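**Stustier wrist camera kit, $449 - three and a half stars**

Bought two of these for the laundry-handling cell at our Vurnham site, one for each arm. The budget line for cameras was $1000, so the pair left $102 for cables and a spare bracket. The bracket was $68. Cables came out of the December order.

Mounting is easy. Four screws, one connector, and the setup software found both units on the first try. The Fröhlich kit we priced before this one needed its own controller box, and that alone would have put us over.

My main complaint is close range. Once the arm is down near the cloth, focus goes soft, and with dark fabric you get very little surface detail to work with. 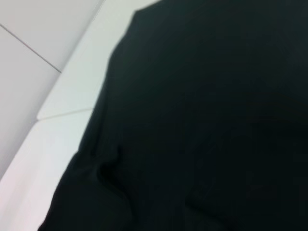 *Wrist view, dark cloth against white. The outline is usable, the middle is mostly black.*

Edges against a light background are fine, and so are the bigger folds. If your job is finding a corner on black fabric, budget for a separate light. I didn't, and now I have to ask for one.

Support answered in two days and sent a corrected mounting drawing. The printed manual still has the old one - use the download.

I would buy it again for light-colored items. For dark ones, ask for a loan unit before you commit.

Kęstutis Kazlauskienė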